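**Urside 启动园区户外机器人采购计划,首批设备于11月进场**

Urside 园区运营方今天公布户外移动机器人的采购与预算安排。项目定名为 Trindade,用于广场巡检和楼宇间的物品递送,首批采购2台四足机器人,由 Orkosex 供货,调度软件采用 Listeo 平台。

我们为这一天准备了很久!立项之初,团队先把园区的路面走了一遍,台阶、路缘、铺装接缝和草地边界都记进了需求书。供应商报价时必须逐项说明设备能否通过,需要加装什么,费用由哪一方承担。这份需求书后来成了整个预算的骨架,也让比价轻松了许多。

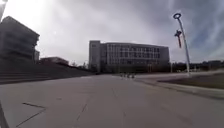 预算按三年编制,设备购置、备用电池、软件授权和人员培训分别列支。试用阶段共安排42天,计划运行552小时,其中阴雨天和傍晚时段单独统计。试用期间的电池更换和现场维护全部记账,作为第二年度续费谈判的依据。如果实际维护支出超出预算,后续采购将顺延,已经预留的资金转入下一年度。

让我们格外高兴的是,园区各部门的参与热情远超预期。需求征集共收到853条意见,从夜间照明到充电点的位置,内容非常具体。有同事建议把充电点设在楼内,方便冬季使用,这一条已经写进施工预算;还有人提出递送路线应避开上下班人流,Listeo 的排班设置会照此调整。

试用结束后,Urside 将公开设备可用率、单次巡检成本和维护支出,并据此决定是否追加采购。同样在规划户外设备的园区和学校,可以向 Trindade 项目组索取需求书模板和预算表,也欢迎预约到现场交流。预约登记于试用首日上午9时开放。

**关于 Urside**

Urside 负责综合园区的日常运营与设施管理,业务包括楼宇维护、公共空间管理和设备采购。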